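Savine Surface Testing is an independent laboratory in Starnton. We measure how furniture coatings, varnishes and oils hold up in use, and we report the results to manufacturers, importers and contract furnishers. We do not sell coatings, and we do not certify products under our own name.

The laboratory opened with two benches and a humidity cabinet in a former print shop on Chauhan Street. It now occupies both floors of the same building and employs 14 people. Preparation and conditioning are on the ground floor. Abrasion, adhesion and stain work is done upstairs, where the temperature is easier to hold.
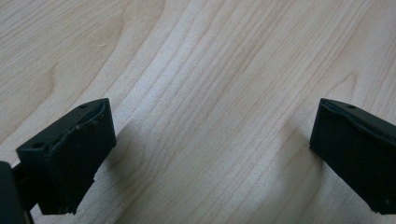 **SCOPE OF WORK**

Most of our work falls under four headings: resistance to cold liquids, resistance to heat, scratch and abrasion, and gloss. Gloss is read at three angles, along the grain and across it, and both sets of readings appear in the report. Clients sometimes ask for a single averaged value. We will supply one on request, but the separate readings stay in the appendix.

Panels are conditioned for seven days before testing unless the client's specification calls for longer. Oil finishes are held for 20 days. Panels that arrive with damaged packaging are logged and photographed, and the client is contacted before any work starts.

Outdoor finishes are exposed at our Britmont site, a fenced south-facing rack with 41 positions. Exposure runs begin in August and are read quarterly. Rack space is booked by the position, and a run cannot be paused once it has begun.

**REPORTS AND RECORDS**

Each job receives a number, which appears on the panels, the worksheets and the final report. Raw readings are kept for seven years. Retained samples are kept for one year and then returned or discarded, as stated on the order form.

Pramila Tripathi is the laboratory manager and signs all reports. Questions about a method should go to her before panels are shipped. Quotations and rack bookings are handled by the front office, extension 3329.

Deliveries are accepted at the rear entrance on weekdays until 4 p.m.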